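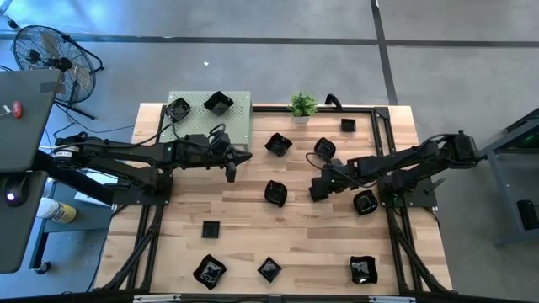
Linnea Brekke

The Trester bench cell is sold as a complete two-arm station: extrusion frame, butcher-block top, two arms with parallel grippers, controller and a year of software updates. Conard, the distributor, lists it at $3289 without a laptop. My argument is that the hardware is priced fairly and the service plan attached to it is not.

Start with the frame. Black aluminum extrusion is cheap, stiff and easy to modify, and Trester was right to leave the slots open. The wooden top is a more debatable choice. It will move a little with humidity, and a lab that recalibrates only when something goes wrong will see that as drift. I would still take it over a coated steel sheet, which is noisy and throws glare into a head-mounted camera.

Glare matters because of the dishes. The evaluation task we settled on uses small black dishes, some square and flat-rimmed, some with wavy edges, all of them glossy. Several go on the table at odd angles and a couple sit up on a perforated metal box, so the arms have to work at more than one height. A glossy black surface gives a depth sensor very little to work with, and a wavy rim gives a parallel gripper no obvious pair of flat faces. Gudrun Hovland, who wrote our test plan, wanted matte white bowls for the first week. I objected. Kitchens and shops buy the dishes they like, and a kit advertised for tabletop handling should be judged on them.

We ran 100 pick attempts per arm on the default policy. The right arm completed 69 and the left completed fewer, a gap I put down to cable routing. The cables on both arms run in external loops. That keeps them serviceable and also lets them droop across the work area, where they can block the view of a dish at the moment the gripper closes. Conard sells a clip set for $40. It should be in the box.

The service plan is where I part ways with the favourable reviews. Coverage is tied to the default policy. Retrain on your own objects and a fault becomes your problem until you can reproduce it on Trester's demonstration set. Bienvenido Panganiban at Conard defended this to me as normal industry behaviour, and he may be correct about the industry. A motor that overheats does so regardless of which weights are loaded, and the controller log already records current and temperature for every joint.

Ashby's competing cell costs more and has a shorter reach, but its warranty covers the arms as arms. For a group that plans to train on its own objects — most groups, I would think — that clause is worth the difference. Trester could match it by changing one paragraph of the contract. Until then I would buy the cell, decline the plan and put the money toward a spare gripper.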